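Rainy road walks and rides – who else loves these?

Gakuvlow Forums > Out and About > Walking and Cycling

hedgerunner_9
Started this after coming home soaked and grinning. I did the long straight out past the tall hedge in proper rain and I want to hear from the rest of you wet weather people. I used to stay in the second it started spitting. Now I check the forecast hoping for it! The green gets so much deeper, the air smells like dirt and leaves, and you get the whole road to yourself half the time.

My setup is nothing fancy. Cheap rain shell, wool socks, a cap with a brim so the drops stay out of my eyes. I turn around at the old Tzavaras farm stand and come back the same way.

The hedge side is my favorite part. It's thick right down to the grass and somebody keeps it trimmed nice and neat, and the road just runs off into the haze ahead of you.

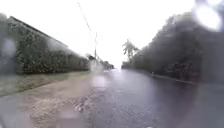 Re: Rainy road walks and rides

mudflapmarv
Love that stretch. I ride it on an old Grorkelico tourer with full fenders and I'll say it now before anyone else does: get fenders. Long ones. The front one should come down almost to where you'd worry about it hitting a curb.

One thing though. I'd stay off the dirt at the side when it's like that. It looks smooth and then your front wheel sinks and you're in the grass with your feet in the air. Ask me how I know.

Re: Rainy road walks and rides

plumcake
Disagree on the dirt, at least on foot. I walk on it every time. I'd much sooner have muddy boots than be out on the blacktop when a truck comes through and throws a sheet of water at me. Waterproof boots, gaiters if you have them, done.

hedgerunner_9, have you tried it in July, when the rain is warm? You don't even need the shell. Best walking of the year in my opinion.

Re: Rainy road walks and rides

mudflapmarv
Fair enough for walkers. On skinny tires it's a different story. I went up to wider ones and dropped the pressure a little for wet days and the bike feels so much calmer. Still won't catch me on the shoulder.

Re: Rainy road walks and rides

tin_kettle
I'm going to be the grump. Pretty, yes, but a wet road with no lines you can make out and a pale sky glaring off it is a place where drivers don't see you. I quit riding in the rain after a close call and I don't miss it. If you must go, bright jacket and a rear light that blinks, even at noon. The Clusta I had was 300 lumens and I thought that was the least I'd use.

Re: Rainy road walks and rides

hedgerunner_9
No argument about lights, tin_kettle, and I'm sorry about the close call. I wear a yellow vest over the shell and I clip a light on my back. I also walk facing traffic and pull my hood down when I want to hear what's coming. It drives me nuts when people go out in dark gray in that kind of weather.

plumcake, I haven't done July rain yet and now I really want to! I'm with you on walking the dirt, by the way. There's a wide strip of it before you even get to the grass, so you can stay well over from the pavement.

What gets me most is the surface of the road. It goes this dark grayish purple, nearly black up close, and then there's a patch of sky lying in the middle of it with the drops popping all over.
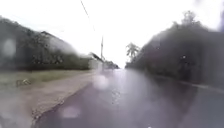 I can stand at the side and look at that for ages, which is why a 4 mile walk takes me forever. My other half has given up asking when I'll be back and just leaves the towel by the door – a saint, truly. Anyway, keep the gear tips coming. I need gloves next. Mine soak through in no time and then they're worse than bare hands.

Re: Rainy road walks and rides

plumcake
Dishwashing gloves over thin wool ones. I'm serious. They look ridiculous and they work great.

Re: Rainy road walks and rides

mudflapmarv
Seconding the dishwashing gloves, though you can't feel your brakes too well in them. I carry 2 pairs of wool ones in a sandwich bag and swap halfway.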